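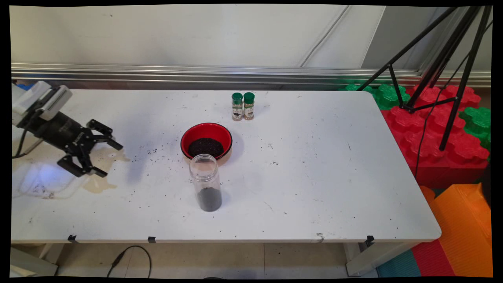
Home Economics for Small Kitchens, Unit 3: Dry Storage
Instructor: Aniela Kubiak

Read this before the September session. It is short, and the quiz is shorter.

Why we bother

Most pantry losses are dull. Flour moths, damp, and a paper bag that was folded over once and trusted ever since. Food that comes in a flimsy package was packed to survive the trip to your kitchen. After that it's your problem.

Moisture

Dry goods take up water from the air. Salt and sugar clump, which is annoying. Nuts and whole-grain flours go rancid, and heat and light speed that up, so the handsome shelf over the stove is the worst shelf you own. Move the cookbooks there.

Containers

Glass is heavy and easy to get clean. Plastic is light and holds on to the smell of cumin until you move out. Metal tins keep out light but won't tell you they're empty. Whatever you choose, the lid matters more than the walls. Fill the jar with dry rice, close it, turn it upside down over the sink and shake. You'll know.

Filling

Wash the jar and let it dry overnight. A towel leaves more water behind than you think. Pour slowly over a tray, and stop below the threads, or the lid will grind on stray bits and never close right.
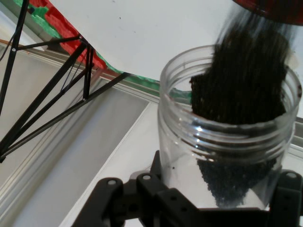

Fig. 2. Dark granules going into a clear jar with a threaded neck.

Never top up old stock with new. Empty the jar, use what's left, wash, refill. Students agree with this warmly every year and then go home and top up.

Labels

Write the contents and the date you filled the jar. "Brown stuff" is not a label, although it has been submitted as one. Cornstarch and powdered sugar look alike until the gravy.

For next time

Bring a list of every dry item you own, with dates where you can find them. The class record for an expired spice is 23 years. It was paprika, and it had been used that week.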